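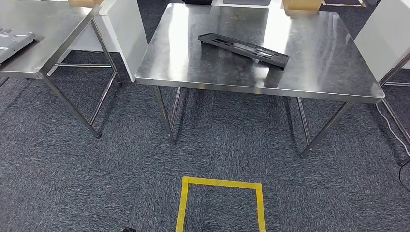
Fig. 1. Stainless steel table with a black plastic part laid across the top. Note the glare patches and the smudges toward the left.

Unit 5: Work Surfaces and the Parts We Put on Them
Course notes, Product Handling and Inspection
Hanane Metwally

I love this unit. People come in expecting to talk about plastics and they leave looking at tables, and then they can't stop looking at tables (several of you from last term still send me pictures of them, please keep doing it!).

Reading before class: chapter 11 of the Bilyk reader, the first half only. Skip the section on coatings, we come back to it in October.

1. Start with the surface

A steel tabletop is a wonderful thing to inspect on. It wipes clean, it doesn't shed fibers, and it won't soak up oil. Look at how the sheet is folded over at the edges in Fig. 1. That thin fold does a lot of work: a flat sheet of metal on its own is floppy, and turning the edge down stiffens it, besides sparing your forearms a sharp edge. Try it with a sheet of paper tonight. Hold it by one end and it droops; crease a narrow strip along each long side and it stands out straight. Great fun, and it costs nothing.

Brushed steel has a grain, like wood does. Wipe along it. Wiping across it tends to leave residue in the fine lines, and scuffs made across the grain show up far more than scuffs made along it.

2. Light

Overhead light on polished metal gives you broad white patches where you can't judge much of anything. Move your head and the patches move with you. Students usually try to fix this with a brighter lamp and make it worse. Things to try, in whatever order suits your bench:
- slide the part out of the patch
- put a dull gray mat under it
- bring in a lamp from the side, low down
- walk around the table

A matte black part on shiny steel is my favorite teaching case. The outline is superb, you can pick out the shape from across the room. But the surface of the part gives back very little light, so a shallow scratch or a sink mark can vanish completely. Strong outline, weak detail. For a light gray part it tends to go the other way, and the outline is what you lose in the glare.

Also watch for the reflection. A polished top gives a faint second copy of the part, and when you're checking whether something lies flat, that copy is really useful: a gap between the part and its reflection, seen from low down, tells you the edge is lifting. Kyrylo Dmytriv showed me this years ago when we were both at Rundarley and I still get a kick out of it.

3. Long, thin parts

The black part is a good shape to think with: long, flat, a bit like a tray, with raised edges and rectangular cutouts and slots along it. Raised edges stiffen a long part the same way the folded edge stiffens the table. (Same idea at two sizes, on one table. I was so pleased when I noticed.) Cutouts pull in the other direction. Each one takes away material, and the narrow strips left beside an opening are where I'd look first for bending or whitening.

Pick up a long part with two hands, well apart. Set it down one end first, gently, then lower the other. Never drag it; grit under a plastic edge marks both the part and the steel.

Which way should it lie? For measuring, square to the table edge. For a first look I'm happy with a diagonal, and Viola D'Amico, who teaches the other section, is not. Ask her why, she has good reasons and a much tidier bench than mine.

4. Legs and floor

Round tubular legs, slightly splayed, make a wider footprint than straight ones. That helps when somebody leans on a corner. The price is a foot where your own foot wants to be. On carpet, a leg can settle a little under load, so put a level on the top before any flatness check and again after you've moved anything heavy. Lift a table to move it, with two people.

5. For the bench session

Bring a notebook and a soft pencil. Work in pairs. Each pair gets one long part with openings and one light-colored panel.

Sketch both parts by eye first. Then check each from two sides of the table and write down what you could see from one side and not from the other. Tip the long part up on one edge and look along it. Mark any doubtful spot on the sketch, with an arrow for the direction you were looking from. I want messy sketches with lots of arrows!

Hand the sheets to Ihor Symonenko before 4 p.m. Names on both sides, please.

Related notes
Unit 4: Cleaning cloths and what they leave behind
Unit 6: Gauges, shims and feelers
The Kududport bench layouts
How to sketch a part in two minutes
Coatings, part one (October)

Last updated: October, H. Metwally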